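Home Tips Bedroom and Closet

Keeping Small Jewelry From Getting Lost or Tangled
Posted 23/02/2020 by Yolanda Sorensen

Most tangled chains come from one habit, which is dropping everything into the same dish at night. A deep bowl looks nice on a dresser but the thin pieces sink to the bottom and knot around the thick ones. Use something shallow with a flat floor and a raised side. An old tray, a box lid or a baking pan you no longer cook with will all do.

Sort before you store. Lay everything out on the bed, on a plain cover if you have one, and make piles by material: cord and thread, beads on elastic, metal chain, anything with a stone. Broken pieces go in an envelope so they don't drift back into the drawer. 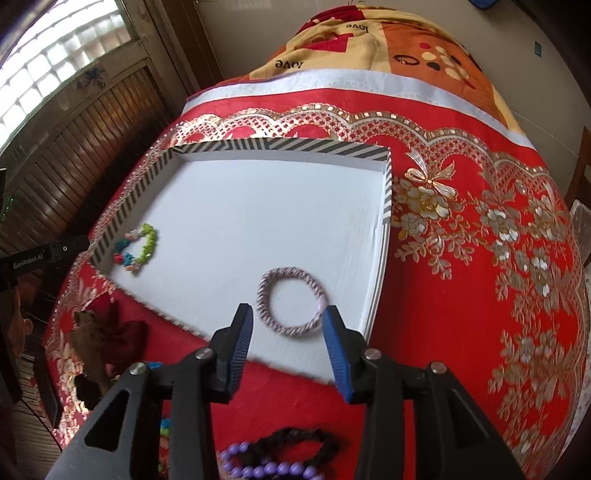

Braided cord and bead bracelets in a shallow striped tray.

Cord bracelets can be hand washed. Use cool water and a drop of dish soap, rub gently with your fingers, rinse and press in a towel. Don't wring them. Dry flat, out of the sun, or the pink and red threads will fade. Wash dark colors by themselves the first time.

Beads on elastic need more care. Wipe them with a damp cloth and keep them out of the sink. Elastic goes slack if it hangs on a hook, so lay these down in a loose loop. When you can see thread between the beads, restring. Use 2 strands of elastic and tie a surgeon's knot, then put a dot of clear glue on it and leave it overnight. 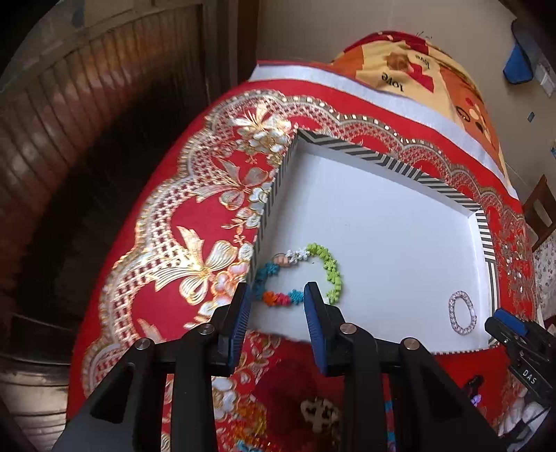
For chains, close the clasp before you put them away. If one is already knotted, put it on a plate with a little baby oil and work the knot open with two sewing pins. Wash the oil off afterward with dish soap.

If the tray slides on the table, stick a piece of shelf liner underneath. Felt works too but it picks up lint.

Silver should go in a zip bag with the air pressed out. Add a stick of plain white chalk and change it every 3 months.

Reader tip from Mortimer Baptiste: an ice cube tray holds 11 pairs of my wife's stud earrings and fits in a kitchen drawer.

Next: Cleaning a hairbrush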